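Vultunetti Workplace Automation Record: Garment Handling Subset

README, second release
Maintained by the Workplace Change Office, Trestow
Status: open to research users on written request

Purpose

The Vultunetti record documents what happens to jobs when handling work is shared between employees and machines. It pairs recordings of garment handling with written material from the people whose work is affected: shift notes, interview summaries, grievance outcomes and revised job descriptions. The present subset covers textile care services operated by Lammers, a contract laundry and residential linen provider, over its first year with automated folding and sorting.

The subset was prepared for readers in occupational research, labor relations and applied robotics. It may be used to train handling models, but the written material must travel with the recordings. Users who need the recordings alone should choose another source.

Contents

2399 handling episodes, each with a task label and an outcome label
171 shift notes, edited for privacy
40 interview summaries, each approved by the employee concerned
2 versions of the job description for textile care attendant, before and after the change

Episode labels use a short vocabulary: grasp, lift, stretch, lay flat, fold, hand over, release. An episode may carry more than one label. Outcome labels are "complete," "partial" and "abandoned." Partial episodes were kept in full — they account for much of the discussion in the shift notes.

Setting

Episodes were recorded in furnished rooms, on beds and tables, with ordinary clothing and household linen. Backgrounds were left as found. Lighting varies between episodes and has not been corrected.

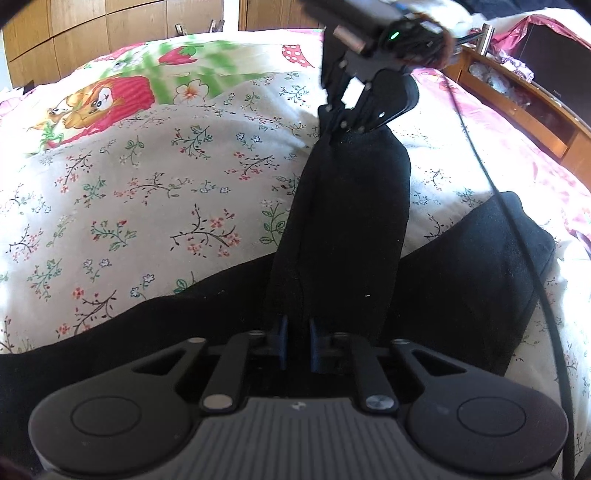
Black fabric and a patterned bed cover, present in both views.

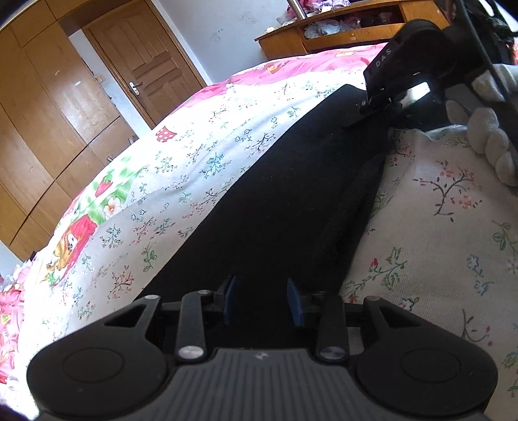
Attendants at Lammers were first told of the change in a staff meeting in August, four months before any equipment reached the folding room. The notice said that no position would be removed during the first year and that folding quotas would be suspended during training. Both commitments were met. The harder questions concerned skill. Experienced attendants pointed out that dark, fuzzy cloth is slow work for anyone, and that a strip held between two grippers, one above and one below, as in the first view, calls for the same judgment about tension that they had been teaching new hires for years. They asked that this knowledge be named in the job description and paid accordingly. The revised version includes a handling instruction duty, with a pay step attached to it.

Changes in the work

Before the change, an attendant's shift was divided between sorting, folding and delivery. Folding took the largest share. Under the revised arrangement, routine flat items go to the machine line, while garments with uneven shape, loose trim or unusual stretch remain with attendants. Attendants also review abandoned episodes and decide whether an item should be attempted again.

The interview summaries report mixed results. Many attendants described less strain in the wrists and shoulders by the end of a shift. Several also described a loss of variety, as the easy items that once gave them a rest had moved to the line. One summary puts it this way: "Now every piece that comes to me is a hard one." Lammers responded by returning a share of flat linen to manual folding on Wednesday shifts, and later by rotating attendants through delivery more often.

Supervisors' duties changed as well. Shift leads now spend part of each morning reading machine logs, a task for which they had received no training at the start. A course was added in the second quarter. The shift notes from before the course should be read with this in mind, as terms such as "fault" and "stop" are used loosely in them.

Consent and privacy

Participation was voluntary and took place during paid hours. Employees could withdraw their notes or interviews up to the date of release. Names have been removed from all written material, and job titles have been merged where a title would identify one person. Episode records may not be used to measure the speed or performance of any individual. This condition was requested by the staff representatives and is binding on all users.

Known limits

The subset covers one employer and one kind of work. It does not include employees who left before the interviews were held, and their views may differ from those recorded. Dark garments are more common than light ones, and children's clothing is scarce. Night shifts are represented in the notes but not in the interviews.

Two shift notes refer to a trial at the Drostasard site. That trial is outside this release, and its records are held separately.

Access and contact

Requests should state the research question, the intended use of the recordings and the name of a responsible supervisor. Harish Katiyar reviews requests for the recordings. Sunita Bhatia reviews requests that involve interview summaries and handles corrections from employees. Corrections are entered in the change log and applied at the next release.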